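# What's on the bathroom shelf? My project on how people read skincare labels

Gwenllian Owen, module project, final write-up

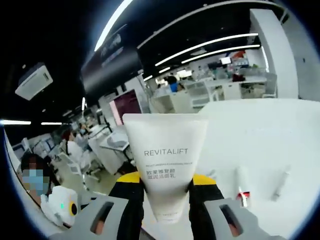
## Why I picked this

I share a bathroom in Drodley with three other people and between us we own a silly amount of face wash. One evening I was brushing my teeth, reading the back of somebody's tube, and I realised I'd never once read the back of mine. So that became the project — do people read the small print on their skincare, and does it change what they buy?

## What I did

I made a short questionnaire and got 50 people to fill it in, mostly students, plus a few of my mum's friends (very chatty, very helpful, quite off topic). There were nine questions. I also did longer interviews at the Rosser building café, where I asked people to bring a cleanser from home and talk me through it.

I wanted to look at packaging in more than one language too. A tube with "MOISTURIZING CLEANSING FOAM" in English and two lines in Chinese is perfectly ordinary to some of my flatmates and a bit of a puzzle to me, and I was curious which words people's eyes go to first.

## What people told me

Only 20 of the 50 said they'd read the full label before buying. Most looked at the name, the price and one promise word, usually "gentle" or "hydrating". One girl told me she buys by the colour of the cap and has done since school!

The bilingual bit was my favourite part. People who read both languages often said they checked one against the other, and a couple felt the two versions didn't quite make the same promise. People who only read English mostly skipped straight to the English line and guessed the rest.

I'd hoped to compare ingredients lists as well. I typed up 187 ingredient names before I gave in and admitted it was a different project.

## What went wrong

My question six was badly worded ("Do you trust labels and why not?") so I left it out of the results. The Tuesday interviews were also far too noisy — I could barely hear my recordings over the coffee machine, and I lost most of one chat completely.

I'd also ask more people over 40 next time. The three I had gave the longest answers by miles, and they were the only ones who mentioned looking for an expiry date.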